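grasp stack rewrite, week whatever. thread, because I keep getting asked why the sim numbers moved
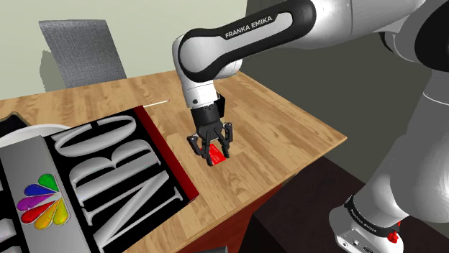

1/ so the short version. we had a planner (Carudon, ours, old, crusty) that took a grasp pose from perception and just went for it. straight line down, close, lift, hope. success number looked great in sim. looked bad everywhere else

2/ new version splits it up. perception gives a pose AND a spread. planner samples inside the spread. controller gets a short horizon plan and is allowed to say no. the saying no part took the longest

3/ ran 2856 episodes on the red block task over the last stretch. same start seeds as the April run so I can compare one to one. Panda arm, clutter on the table, big stuff near the target on purpose

4/ 626 failures. which sounds awful. old stack on the same seeds reported fewer. but I went back thru the old logs and the old success check was "gripper width > 0 after close". that's it. that's the whole check

5/ a finger wedged on the edge of a box = success. pinching the target by one corner and dropping it a moment later = success. lol. I wrote that check btw

6/ new check: target has to be off the surface, both finger contacts have to be on the target's body id, and it has to hold for 19 control ticks. why 19? 20 hit a logging boundary and split the record in two. yes I should fix the logger. no I have not

7/ ok failure buckets. biggest one by far is contact with the neighbor object during approach. planner thinks the finger clears it, controller tracks a little wide, knuckle clips the neighbor, the neighbor slides, target slides with it

8/ first guess was collision margins. bumped them. fixed the clips, and then half the tight scenes came back with "no plan found". so put them back

9/ real cause was dumber. the gripper collision mesh in the planner is a convex hull of the whole hand at ONE opening width. fully open. linkage type gripper, so the knuckles swing out and back as it closes and the hull never knew about any of it

10/ swapped it for per link hulls, updated from the joint state at each waypoint. planning got slower. not crazy slower. I cache the hand shape at a few widths and interpolate and it's fine, it's ugly, it's fine

11/ second bucket: perception. big flat objects with printing or logos on them. the segmenter loves to break them into pieces, so one box turns into a pile of small "objects" and then the scene graph has floating letters in it. planner tries to route around a letter

12/ Alside (the segmentation wrapper) has a merge step for this and it was off by default. I turned it on. merges by depth continuity and ignores color, so a logo on a flat face goes back to being part of the face

13/ side effect, it sometimes merges the target into the big thing too if they're close to touching. so now target mask gets pulled out first, everything else merges after. order matters, wrote a test for it this time

14/ third bucket is thin stuff. anything skinny lying on the table basically vanishes in the voxel grid at our resolution. not solved. finer voxels = memory goes up fast. for now I inflate anything that segments as long and narrow. it's a hack and it's commented as a hack

15/ people asked about the viewer. it's Vireck. loads the episode log, scrub bar, overlays the planned vs tracked path of the fingertips. hotkeys are weird but it opens big logs without dying, so I'm not switching

16/ one thing I'd do over: log the planner's *rejected* grasps from day one. I only had the winners. spent ages rerunning seeds to find out what it had considered and thrown out. storage is cheap, just write them

17/ also. if your sim is deterministic, check it. ours wasnt. physics was fine, but the grasp sampler was pulling from the global RNG and so was the texture randomizer. change a table texture, get different grasps. I lost 3 days to that one

18/ seperate generators per module now. seed is in the episode header. if you pulled the branch before 17 July 2025, pull again, header format changed and the old loader will read garbage without complaining

19/ where it's at: rerunning the full set with the per link hulls + the merge fix. only have a partial so I'm not posting a number. clip bucket is shrinking tho

20/ someone asked if the Altıntaş task set is next. yes but the config loader chokes on the ı in the folder name, so first I get to go fix string handling in a yaml reader. robotics!!

21/ controller "say no" thresholds are in the config, commented. they're tuned for this arm and this gripper, so don't copy them over to yours and then open an issue at me

22/ replies open, might be slow, a batch is running and my laptop is a space heater rn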